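Warum der Burger in den Lehrplan gehört

Ich sag's gleich: Mich interessiert nicht, ob ein Roboterarm schneller einen Burger belegt als mein Neffe. Tut er nicht. Mich interessiert, was siebzehnjährige Schülerinnen und Schüler lernen, wenn sie einen ganzen Nachmittag über eine Tomatenscheibe streiten.
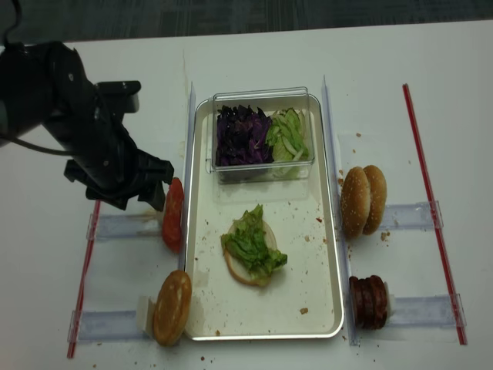
Maite Carretero
Leiterin der Robotik-AG und Kolumnistin bei Kultwood
Mittwoch, 20. April 2022

Bei uns in der AG hieß das Projekt von Anfang an Clamum, fragt mich bitte nicht, wer sich das ausgedacht hat. Patties, Brötchen, Tomaten, Salat, ein Arm und ein Tablett, mehr braucht es nicht. Und dann kommt jedes Mal jemand aus dem Kollegium vorbei und will wissen, wann wir endlich etwas Richtiges machen. Einen Wettbewerb zum Beispiel, mit Linien auf dem Boden und Pokal!

Ich habe nichts gegen Pokale (wir haben im November selbst einen mitgenommen, vierter Platz, sehr hübsch). Aber bei diesen Turnieren sind alle Teile genormt. Ein Klotz ist ein Klotz und sieht am nächsten Tag noch genauso aus. Ein Salatblatt macht, was es will.
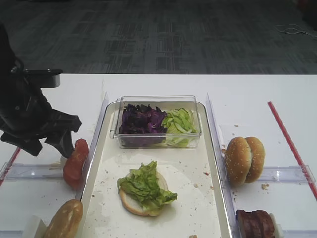

Und damit fängt für mich der Unterricht erst an. Wie fest darf man zugreifen? Muss die Scheibe stehen oder liegen, damit der Greifer drankommt? Meine Gruppe hat sich für stehend entschieden, nach einer Diskussion, die lauter war als jede Klassensprecherwahl. Am Ende hatten wir 947 aufgezeichnete Durchläufe auf der Platte und ziemlich viele Krümel im Teppich.

Natürlich gibt es Einwände, und den mit dem Essen nehme ich ernst. Lebensmittel als Übungsmaterial, das ist für manche Eltern ein rotes Tuch, und ich verstehe das. Trotzdem finde ich, dass man mit Jugendlichen darüber reden muss, solange das Zeug vor ihnen liegt – abstrakt hört da doch keiner zu.

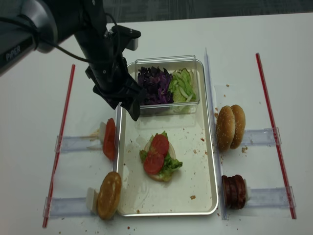 Was mich mehr ärgert, ist das Argument mit den Noten. Wie soll man so was bewerten, heißt es dann, da kommt ja kein Ergebnis raus. Doch, kommt es. In den Projekttagebüchern stehen über 24 Seiten nur zum Thema Halterungen: Skizzen, Fehlversuche, beleidigte Randbemerkungen. Wer das liest und keine Note vergeben kann, sollte vielleicht mal selbst einen Nachmittag am Tisch stehen.

Ach ja, und das Tempo. Viele Projekte sterben daran, dass nach zwei Wochen etwas Vorzeigbares her muss. Gebt den Leuten ein halbes Jahr!

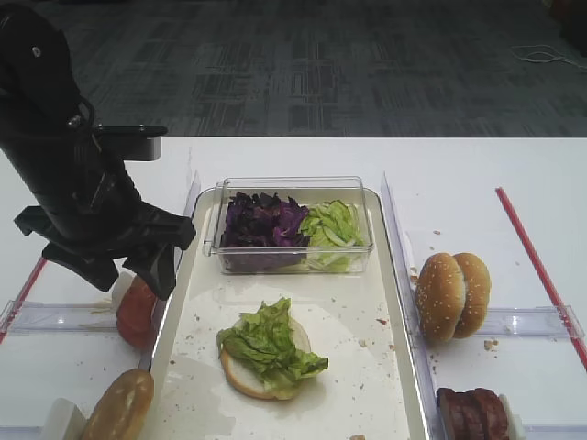

Die Nachbarschule probiert es jetzt mit einem eigenen Projekt namens Clenano, da wird Wäsche gefaltet. Ich bin ein bisschen neidisch, Handtücher krümeln nämlich nicht. Nach den Ferien besuchen wir uns gegenseitig, und meine Truppe will unbedingt den Arm mitnehmen. Ich muss nur noch klären, wer ihn im Bus auf den Schoß nimmt.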